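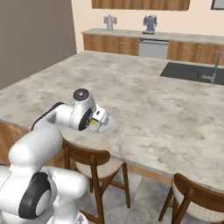
Do we really need to change the lunch club?

By Man-lok Man

Those of you who were at the March meeting will have heard the pitch from Mondville, the firm that would like to take over our Thursday lunches. For anyone who missed it, the offer is a "managed community dining package". They cook off site, deliver at half past eleven, and take the bookings through their own website. We would keep the hall, the tables and the washing up.

I came away unconvinced, and having read the paperwork twice since, I am still unconvinced.

Start with the price. We now charge 5 pounds for a main and a pudding, tea included. Mondville say they can match that, and so they can, for the first 3 months. After that the price is "subject to review". I asked at the meeting who does the reviewing and was told it would be a partnership conversation. I have been in a few of those and they have all ended with me paying more.

Then there is the menu. The brochure lists 27 dishes, and very nice they sound. Read the small print on the back and you find that each site gets two choices a week, picked by Mondville, with changes at short notice "in line with supply". Our own kitchen also does two choices a week. We just don't print a brochure.

Kuo-hua Tam, who has run the Clarnwood lunches for longer than I have lived here, was fairer to them than I have been. She pointed out that our oven is old, that finding cooks for August is a misery every year, and that she would quite like a summer off. All true. I would only say that a new oven and a paid cook for August might well come in cheaper than handing over the lot, and so far we haven't had a quote for either. I have asked for both.

The claim I trust least is the one about waste. According to the slides, the Mondville system cuts food waste by 29 per cent. Compared with what? There was no answer on the slide and none in the room. Our leftovers go home in tubs with whoever wants them, and what is left after that would not fill a bucket. If the figure comes from a works canteen, it tells us nothing about a village hall.

They also gave Junness as a success story. I rang the hall there. The person I spoke to said the food was fine, the portions were on the small side and several of the older regulars had stopped coming once they had to book online. That is one phone call and I don't want to make too much of it – but it is one more than we had before.

Some people have asked about Huenchumán, the café on the corner, which offered last autumn to do a soup day once a month. That offer still stands as far as I know. It would give the kitchen a rest and commit us to nothing.

Comments to the hall office please, on paper or by phone. There is a copy of the Mondville contract in the blue folder by the door. Page five is the one to read, especially the part about notice periods.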